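We use cookies to keep you signed in and to see which boards get read. Accept / Manage settings

Home Machines board
Can a robot clear the table yet?
Started by wobblytrolley, December

wobblytrolley
Right, my brother-in-law swears we'll all have an arm in the kitchen within a couple of years. I've got a Dovus floor cleaner that cost me 300 quid and it still gets beaten by the bath mat. Is anybody near doing the washing up, or even just clearing the table after tea?

mintsauce23
Closer than you'd think! Plastic stuff on a flat table is very doable now. These two are the sort of job I mean, bowls and that all over a green cloth and one arm to deal with them. 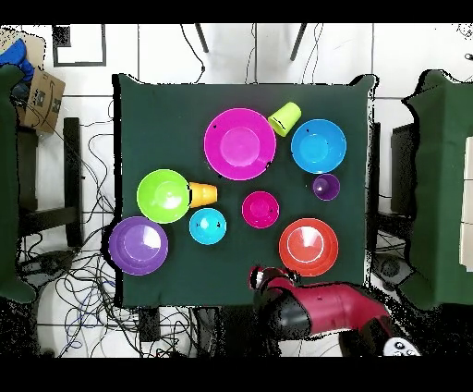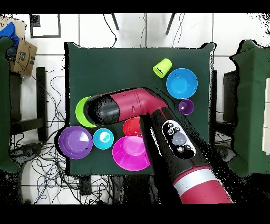
Plastic dishes on a green cloth, red and black arm. In the second one it's over the lime-green bowl.

grumpypat
Lovely, but where's the gravy? Plastic bowls with no food in them is what my toddler clears. Give it a greasy roasting tin and a wine glass and then I'll clap.

mintsauce23
Fair, but you've got to start somewhere, Pat. A cup lying on its side like the orange one in the first pic is a pig to get hold of compared with one standing up. And bowls crammed nearly touching, as in the second, well, even I knock those about.

ladle_and_loss
I work in a canteen and we had a Pornetti machine on trial for stacking trays. It was brilliant with trays. Then somebody left a spoon on one and we all stood there for 20 minutes waiting for the engineer (he was very nice about it). So I'm with Pat, sorry.

wobblytrolley
20 minutes for a spoon!! What did it cost?

ladle_and_loss
No idea, above my pay grade. We've got a Limico dishwasher and two lads called in at weekends and that's quicker.

mintsauce23
Trays on a line is a different job though. One fixed machine doing one thing. I still reckon an arm that can cope with a mixed table is worth more, even if it's slow.

grumpypat
Slow is fine if I'm asleep. Smashed isn't. I'll stick with the rubber gloves for now, ask me again next December.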